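Alte Festplatten, USB-Sticks und Foto-CDs: meine Tipps aus der Werkstattecke

Stand: 16. Oktober

Im September habe ich endlich die Kiste vom Dachboden geholt, vor der ich mich ewig gedrückt hatte. Darin: 133 gebrannte CDs und DVDs, ein Haufen USB-Sticks, zwei Speicherkarten ohne Hülle und eine externe Festplatte von Vokon, deren Netzteil ich erst mal suchen musste. Und weil mich danach gleich mehrere Leute gefragt haben, wie ich das angestellt habe, schreibe ich es einfach mal auf. Ich bin kein Profi, ich habe nur einen Küchentisch und ziemlich viel Geduld (meistens jedenfalls!).

Erst sortieren, dann einlegen

Mein größter Fehler am Anfang: Ich habe die erstbeste Scheibe ins Laufwerk geschoben und losgelegt. Nach einer Stunde wusste ich nicht mehr, was schon kopiert war und was nicht. Also alles wieder raus und von vorn. Seitdem mache ich drei Stapel: sieht gut aus, ist verschmiert, ist verkratzt. Der gute Stapel kommt zuerst dran, der verkratzte ganz zum Schluss, wenn man sich schon eingearbeitet hat. Jede fertige Scheibe bekommt einen kleinen Punkt mit einem lösungsmittelfreien CD-Stift, und zwar auf den klaren Ring in der Mitte. Bitte keinen Kugelschreiber auf der Oberseite, der drückt durch, und bei gebrannten CDs sitzt die Datenschicht direkt unter dem Lack.

CDs richtig abwischen

Immer von der Mitte gerade nach außen wischen, nie im Kreis! Die Daten liegen in einer Spirale, und ein Kratzer entlang der Spur ist viel schlimmer als einer quer dazu. Staub puste ich vorher mit dem Blasebalg weg, so einem Gummiding aus dem Fotoladen. Bei Fingerabdrücken reicht fast immer ein weiches, ganz leicht angefeuchtetes Tuch, bei hartnäckigem Zeug nehme ich einen winzigen Tropfen Spülmittel auf einen Liter lauwarmes Wasser. Danach mit klarem Wasser nachwischen und an der Luft trocknen lassen. Küchenpapier ist tabu, T-Shirt-Zipfel auch. Von Zahnpasta halte ich übrigens gar nichts — das habe ich an einer Musik-CD ausprobiert und sie war hinterher matt wie Milchglas.
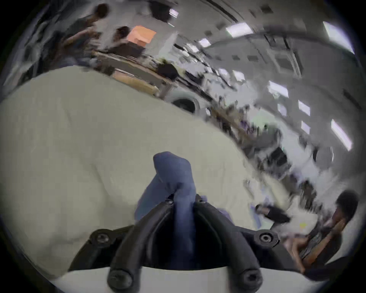 Dunkelblaues Tuch vor heller Tischfläche.

Die Tücher wasche ich getrennt von allem, was fusselt, bei niedriger Temperatur und ohne Weichspüler. Weichspüler hinterlässt einen Film, und den schmiert man sich dann schön gleichmäßig über die nächste Scheibe. Ich habe inzwischen einen festen Stapel nur für Scheiben und Linsen, der wohnt in einer Brotdose mit Deckel.

Wenn das Laufwerk zickt

Manche CDs, die mein Laptop nicht einmal erkannt hat, liefen im alten Brennan-Laufwerk meiner Nachbarn ohne Murren durch. Es lohnt sich also wirklich, ein zweites Gerät auszuprobieren, bevor man etwas wegwirft! Stellt außerdem die Lesegeschwindigkeit herunter, wenn euer Programm das kann. Langsam gelesen kommt oft noch etwas, wo es bei vollem Tempo nur rattert. Und wenn ein Ordner abbricht, kopiert die Dateien einzeln. Mühsam, ja, aber so habe ich bei einer Urlaubs-CD alles bis auf 2 Bilder gerettet.

Eine Scheibe mit Riss gehört auf keinen Fall ins Laufwerk. Die kann bei hoher Drehzahl zerspringen, und dann ist das Laufwerk gleich mit hin.

USB-Sticks und Speicherkarten

Kontakte erst anschauen, dann stecken. Wenn sie stumpf oder fleckig aussehen, gehe ich mit einem Wattestäbchen und etwas Isopropanol drüber und warte, bis alles verdunstet ist. Nicht mit dem Radiergummi, die Krümel bleiben überall hängen. Falls Windows fragt, ob der Stick formatiert werden soll: Nein klicken! Immer nein. Erst an einem anderen Anschluss probieren, direkt am Rechner und ohne Verteiler dazwischen. Wackelt der Stecker, halte ich mich gar nicht lange mit dem Sortieren auf und kopiere sofort alles herunter.

Bei den Speicherkarten gibt es noch den kleinen Schieber an der Seite. Den stelle ich vor dem Einstecken auf »Lock«, dann kann ich nichts aus Versehen löschen. Das habe ich leider erst nach einem Versehen gelernt.

Die externe Festplatte

Klackert sie? Dann ausmachen und auslassen. Nicht schütteln, nicht ins Gefrierfach (diese Geschichte hält sich ja ewig), nicht aufschrauben. Wenn die Daten wichtig sind, ist das ein Fall für eine Fachfirma, und jeder weitere Startversuch kann es schlimmer machen. Meine hat zum Glück nur leise gesummt. Ich habe sie flach auf den Tisch gelegt, beim Kopieren nicht mehr angefasst und mit dem Wichtigsten angefangen, also mit den Fotos. 3.317 Stück waren es am Ende, davon mindestens die Hälfte verwackelte Katze.

Ach ja, beim Netzteil: Dass der Stecker passt, heißt noch gar nichts. Spannung und Polung müssen mit dem Aufdruck am Gerät übereinstimmen, und der Strom muss mindestens so hoch sein wie angegeben.

Wohin mit dem Ganzen?

Ich kopiere alles auf eine neue Platte und danach gleich noch auf eine zweite, die nicht bei mir zu Hause liegt. In die Ordnernamen kommt vorne das Jahr, dann der Anlass. Zum Umbenennen benutze ich Zorkari, das kleine Programm schafft bei mir 1.000 Dateien in einem Rutsch, und man sieht vorher eine Vorschau. Die Originale behalte ich, bis ich in beiden Kopien stichprobenartig Bilder geöffnet habe — also richtig geöffnet, die kleinen Vorschaubilder reichen mir da nicht.

Für die Beschriftung der Hüllen nehme ich Papieretiketten von Pastex. Die gehören aber nur auf die Hülle. Ein Aufkleber auf der Scheibe macht sie unwuchtig, und beim Abziehen reißt gern die Schicht mit ab.

Die aussortierten CDs bringe ich zum Wertstoffhof. Solche mit Kontoauszügen oder anderem privaten Kram zerschneide ich vorher mit der alten Haushaltsschere, in einer Plastiktüte und mit Schutzbrille, denn das splittert ordentlich.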